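3.2 Lining materials and color transfer

Textiles stored in small rigid containers are exposed to two sources of damage that are often treated together in the literature: abrasion against the container wall and migration of dye between the object and its lining. The present section deals with the second. The Kirkegaard survey recorded 1,305 boxed items across the Gandale and Naten stores, most of them gloves, collars, ribbons and folded kerchiefs. Of these, 300 were selected for inspection under raking light and with a damp swab test at one corner of the lining. Items with metal thread were left out of the sample and are discussed in Section 5.

Containers fell into two groups. Rectangular boxes were more common at Gandale, where shelving was rebuilt to a fixed depth. Polygonal boxes, mainly six- and eight-sided, were more common at Naten and came for the most part from retail packaging that had been kept with the object. Corner angle matters here because a folded textile pressed into an acute corner holds a crease, and creased areas took up more dye in the swab test than flat ones. In eight-sided boxes the corners are wide and the effect was weak.

Fill was coded as folded, rolled or crumpled (Figure 4). Crumpled fill has the largest number of contact points per unit area, but the pressure at each point is low. Camargo's earlier trials at Keda, using undyed cotton against a dyed wool standard, suggested that pressure has more influence than contact area once relative humidity passes the level at which the wool begins to swell. Our results agree with this for reds and blues.
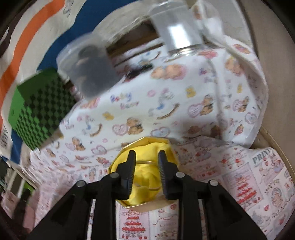
Figure 4. Crumpled fill: yellow cloth in an octagonal box with a thin rim.

Which dye group showed the most transfer to the lining?

Direct dyes on cotton, in all three fill classes, with the strongest marks under rolled items.

Transfer was scored against a gray scale by two readers working separately. Oddsson scored the Gandale items and a random half of the Naten items; Camargo scored all of the Naten items. Where the two scores differed by more than half a step, the lining was read again the following Friday under the same lamp. The final score is the mean of the second readings.

Humidity records were available for both stores, but the Naten logger failed in December and the missing weeks were filled from the logger in the adjoining corridor. The combined record runs to about 4,000 hourly values. Removing the filled weeks did not change the order of the dye groups, although it widened the interval for acid dyes on silk. Lining age could not be established for most of the retail boxes and is therefore not used as a predictor in the model described below.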